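Tomoana sets its equipment budget for the coming year: 4 arms, one shared parts shelf

SALTON, November 24, 2024 - Hi, I'm Bronwyn Doolan, and I look after purchasing at Tomoana. I get to write this one myself because I've been living in the spreadsheet for weeks!

We're buying 4 new tabletop arms for our pick-and-place work, with delivery planned for February. That's the big news. The smaller news (which I'm weirdly more excited about) is that each station now gets its own line for the stuff around the arm: grippers, wrist cameras, cables, clips, tripods and plates. Last year all of that came out of petty cash, and Radoslava Vrabec in accounts still brings it up.

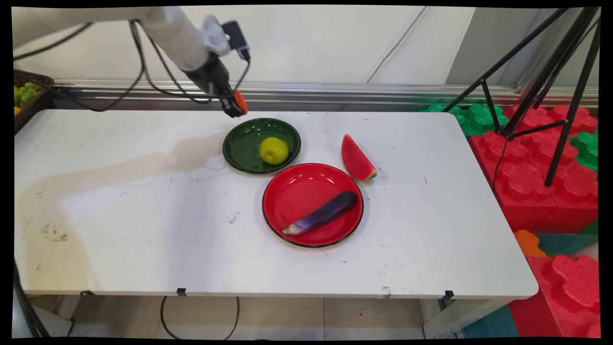

We've set aside $2,080 per station for those extras, plus $1,452 for spares everyone shares. Cables eat up more of that than you'd guess. Play food eats up hardly any, so Leandro Aranda, who runs the sorting tasks, got everything on his wish list.

"I asked for more fruit and a second tripod, and I got a yes the same afternoon," Leandro told me. "I should have asked for new tables too."

Tables are on next year's list, Leandro. We're keeping the ones we have for now and putting the money into hours on the arms.

Suppliers who'd like to quote on grippers or camera mounts can still get in touch. Please send prices with shipping included, and tell us your real lead times.

Contact: Bronwyn Doolan, Purchasing, Tomoana, Salton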